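Mestgate students teach a simulated arm to work in the kitchen

2 January 2025

The robotics club at Mestgate Technical High School will enter its first simulation-only contest this month, after a fall term spent almost entirely in a virtual kitchen.

The contest, called the Korell Student Challenge, asks teams to program a robotic arm to handle ordinary household jobs. All of the work is done on a computer. Teams download the same set of kitchens, write their own control code and send it in to be run by the judges. Scores are based on finished tasks, with points taken off for dropped objects and for hitting the counter or cabinets.

Mestgate is sending two teams, Clurel and Wieczorek. Clurel has concentrated on picking food up from a cutting board and moving it to the sink. Wieczorek is working on drawers and cabinet doors, which carry more points but have given the students more trouble.

Club adviser Remigiusz Tokarz said the switch to simulation came down to money and time. The club owns one small tabletop arm, and students used to wait most of a meeting for a turn.

"With the simulator they can all work at once," Tokarz said. "If the arm goes through the countertop, they reset it and try again. Last year that would have been a broken part and a week of waiting."

The students logged 354 practice runs before the winter break. Each run is saved and can be played back step by step, and the teams spend the first part of every meeting going over the ones that failed. Most of the early failures came from the approach – the arm reached the counter at a poor angle and the gripper closed on nothing. A cucumber proved harder than the boxes they had started with, as it tends to roll when the fingers touch it off center.

The winning team receives $1000 for its school. Tokarz said any prize money would go toward new computers, as the club now borrows machines from the drafting classroom.

Code is due at the end of the month. The top teams will be invited to run their programs on a real arm in July.

The club is open to students in all grades, and no programming experience is required.
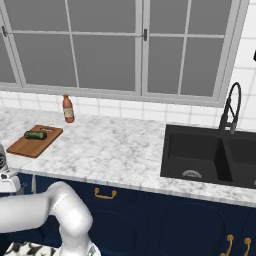
The simulated arm at the kitchen counter, with a cucumber on the cutting board.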